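首页 > 关于我们 > 公司概况与工作范围

阅读时间:6 分钟

关于 Nernau 室内饰面养护

Nernau 从事住宅及小型公寓的室内饰面清洁与养护,业务对象限于固定家具、卫浴台面、镜面及其边框、墙地面石材和瓷砖。公司不承接结构维修、给排水改造和整屋翻新。如现场需要此类工种,由业主另行委托,我方只在其完工后进场处理饰面。

公司由 Consuelo Trujillo 创办,她现任技术负责人,审定全部作业规程。早期业务只有木饰面一项,后来石材和镜面的委托逐年增多,规程也由单一材料扩展为按房间编制。现行规程共 111 条,分为木饰面、石材、陶瓷、玻璃与镜面、金属配件、交接记录六章。

一、木饰面与家具

高光深色木饰面是投诉率最高的一类表面。红棕、酒红色系的柜面在侧光下会显出擦拭纹、手印和残留蜡膜,正面看却往往不明显。检查时应至少从两个角度观察,先关闭房间主灯,用手持灯贴近板面低角度扫过,再恢复正常照明复核一次。板面上的反光与实际色差须分开记录。同一块板在不同光线下深浅不一属正常现象,不得据此判定漆面褪色,更不得自行补色。

清洁用布为短绒超细纤维,每块布只用于一个柜体。布以喷湿为准,不得滴水。擦拭方向顺板长,自上而下,板缝处改用折叠后的布边,避免水分进入接缝。含硅油的光亮剂一律不用,业主自备的也不用。硅油短期内能盖住细纹,但会使后续补漆无法附着。

带金属脚的柜体另按第五章处理。柜底与地面之间的空隙是积灰的主要位置,应使用扁平吸嘴,先吸后擦。金属脚的圆管部分用干布,脚端与瓷砖接触处用微湿棉签清理一圈,随后立即擦干。柜体不作移动。确需移动时须由业主书面同意,两人抬起,不得推拉。
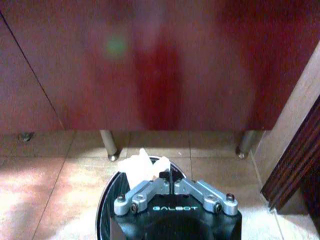
瓷砖地面的处理顺序放在家具之后。浅米色大块砖对水渍不敏感,对砖缝颜色却很敏感:缝内填料吸收污水后变深,在浅色地面上会形成明显的网格。拖地水每个房间更换一次,卫生间与其他房间的水不得混用。砖缝发暗时先做小面积试洗,位置选在门后或柜侧,干透后再与相邻砖缝对比。试洗结果不理想的,记录后停止,不提高清洁剂浓度。

二、卫浴台面与石材

抛光花岗岩台面看似耐用,常见问题集中在台盆周边。白色台盆与石材交接的一圈容易积存皂垢和钙质,深浅混杂的斑点纹理又会遮住污迹,目视检查的可靠性较低。规程要求用指背沿盆边触摸一周,有涩感即判为未清洁到位。

石材只使用中性清洁剂。醋、柠檬酸、除垢粉等酸性产品在花岗岩上不一定立刻显出损伤,落到大理石上则会很快腐蚀抛光层。多数卫生间的台面与后挡板材质不同,台面为花岗岩,后挡为大理石,二者相邻,操作时按较弱的一种选择药剂。此条不设例外。

Jalham 仓库负责药剂分装。每瓶标注分装批次、稀释比和适用材料,未贴标签的瓶子不带入现场。采购编号 2645 为中性石材清洁剂,编号 1578 为玻璃清洁剂,二者瓶身颜色不同,喷头不可互换。

三、镜面与镜框

大镜面的作业从上沿开始,左右往复,每行重叠三分之一。清洁剂喷在布上,不喷在镜面上,液体沿镜面流下后会渗入下边框,使镜背涂层发黑,这种损坏不可修复。

带花纹的铜金色镜框应以软毛刷干刷,再用拧干的布轻压,不做来回摩擦。表面带颗粒或斑点的做旧处理,磨损后会露出底色,修补痕迹十分明显。镜框下沿与石材后挡之间的窄缝最后处理,使用棉签,不使用刀片。

台面上的物品按原位归还。开始作业前,先由作业员画出简单的位置草图,清空台面的步骤只在业主同意后进行。绿植不移出房间,叶面不喷任何清洁剂,喷涂作业时与植物保持一臂距离。
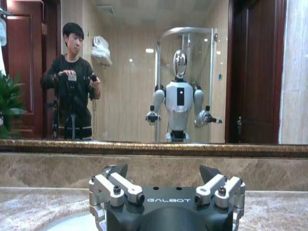
页面内容最后更新:20/04/2019

四、交接与记录

每次作业结束后填写交接单,一式两份。交接单按房间列项,每项填写材料、所用药剂编号、作业前已有缺陷、作业后状态。已有缺陷须在动手之前写明,事后补写的视为无效。业主当场有异议的部分,留出位置由业主自行书写,作业员不代笔。

缺陷描述使用统一术语。木饰面分为划痕、压痕、起泡、脱边、泛白。石材分为腐蚀、崩角、裂纹、渗色。镜面分为划伤、黑边、脱银。“旧了”“不太亮”之类的说法不得写入交接单。

五、人员与培训

新进作业员先在 Sedgwick 培训间完成样板练习。培训间设有木饰面、石材和镜面样板各一组,样板可以重复使用,损坏后不隐藏,留作下一批学员的辨认材料。练习结束后随组跟单,直到组长签字方可单独作业。

复训安排在每年 7 月,内容为当年修订的条款及上一年度返工案例。返工案例隐去地址后在内部传阅,作业员本人须到场说明操作经过。

六、服务区域与预约

目前服务区域为 Nernau 本地及 Prunitz 片区。首次委托须安排现场查看,查看不收费,查看后出具书面方案,列明材料判断、工序和工时。材料无法现场确认的,方案中标注“待定”,并在隐蔽处取样试洗后补充。

预约时请提供以下信息:房间类型,主要饰面材料(如已知),最近一次打蜡或封闭处理的时间,以及是否使用过酸性或含漂白成分的产品。最后一项请如实填写,残留药剂会影响我方药剂的选择,严重时须先行冲洗,工时另计。

规程全文可在签订委托后索取纸质版。条款修订时,进行中的委托仍按签约时的版本执行。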